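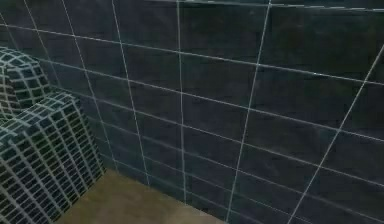
Annatjie Steyn wrote to tell me that I've been making my marmalade wrong for as long as she has been reading this blog, and that if I would only leave the cut peel to soak overnight I'd stop complaining about it being chewy. She's very polite about it. She says her mother never once cooked peel on the same day it was cut, and that the pan went under a tea towel at bedtime and woke up ready to be boiled.

Well, Annatjie, I've tried it, and I owe you a jar. Two jars, if the post will take them.

I ought to go back a bit for anybody who hasn't been following the great peel saga. I started making marmalade the winter we moved to Skondthorpe, mostly because the kitchen was cold and it gave me an excuse to stand next to the cooker all afternoon. I had my aunt's recipe, written on the back of a gas bill, and my aunt was a person who didn't believe in waiting for anything. Her method was to cut everything up, throw it in, boil it hard, add the sugar and hope. Hers was always lovely. Mine came out like bootlaces in syrup, and I blamed the oranges, and then the pan, and one year I blamed the water, which is very hard here and leaves a crust in the kettle you could chip off with a spoon.

What I hadn't taken in is that my aunt sliced her peel so thinly you could have read the paper through it. She had a little knife with a worn-down blade and she'd sit with the wireless on and just go and go. I haven't the patience, and I like a bit of chunk in any case, so of course hers cooked through in an hour and mine didn't. It seems so obvious when I write it down! But you inherit a recipe and you forget that you haven't inherited the hands.

So this year I did as I was told. I'd put the last of the Sevilles in the freezer back in the season (they freeze whole, just as they are, in a carrier bag), and I took out 1000 grams, which filled my big blue bowl. I let them thaw, squeezed them, scooped out the pips and the pith and tied all that up in a square of old muslin. Then I cut the peel the way I like it, quite thick, and put the lot into the pan with the juice and two litres of water and the muslin bag bobbing about on top. Tea towel over. Off to bed. I felt very odd about it, I must say, like leaving the washing-up.

In the morning the whole downstairs smelled of oranges and the water had gone cloudy and slightly slippery, and when I squeezed the muslin bag out came a lot of that lovely thick gloop which is what makes it all set. I've had that happen before, but never so much of it. Then I simmered it with the lid half on until I could squash a piece of peel between finger and thumb with no effort at all. Do please wait for this bit. Once the sugar goes in, the peel stays exactly as tough as it was, and no amount of boiling will make it any softer. I've ruined more batches than I care to say by being hopeful at that point.

Sugar next, stirred in over a low heat until I couldn't feel any grit on the bottom of the pan, and after that a proper rolling boil. Mine took 30 minutes to set, which is longer than the book says, but my cooker is elderly and I've stopped arguing with it. I do the saucer test, with a saucer kept in the freezer. A little blob goes on the saucer, you leave it a minute, and then you push it with your finger to see if it wrinkles. Take the pan off the heat while you're doing this. I know everybody says so and I know everybody thinks they'll get away with it just the once.

The other thing I did differently was to let it stand for a quarter of an hour before I put it in the jars. Hendrik Zulu told me about that years ago, over the cake table at the Skedthorpe show, when I was moaning that all my peel had floated to the top and left a sad clear inch at the bottom. He said the marmalade was too runny when it went in, that was all, and that I should go and have a cup of tea first. I remember nodding and then never doing it. It's very good advice. The peel is spread all the way through this time, and I've been holding jars up to the kitchen window like a child with a goldfish.

How does it taste? Bitter at the front, which I want, and then orange all the way down, and the peel gives when you bite it. There's still a bit of chew. My husband had it on toast for breakfast and then came back and had it on toast again for what he called elevenses, at ten past nine.

A few odds and ends while I think of them, since one or two of you have written in about other matters.

Yes, you can use a jam thermometer if you've got one. I had one and I dropped it.

To the lady who asked about using ordinary oranges, you can, but put a couple of lemons in with them or it will be very sweet and it won't want to set. I made a batch like that one November, when there wasn't a Seville to be had, and it was pleasant enough in a steamed pudding. I wouldn't have given it away.

The labels I get from Molefe in the high street, next to the shoe mender's, and they do peel off in hot water, which the fancy ones don't. I've still got jars here that say CHUTNEY and always will.

And no, I haven't tried it with whisky, though Annatjie says I should, and after this I suppose I'd better listen. There's one more bag of oranges in the freezer, under the peas. If I do it I'll make a small amount and stir the whisky in right at the end, and I'll let you know.

Next time I want to write about rhubarb, which is coming up faster than I can pull it. The crown came as a present from a neighbour, who called it Sturkel, and I've never found that name in any catalogue so I don't know if it's a proper variety or just what his family called it. It's very pink and very sharp. If anybody else grows it, or has even heard of it, do drop me a line, and tell me whether you're supposed to stop picking at midsummer or whether that's just something people say.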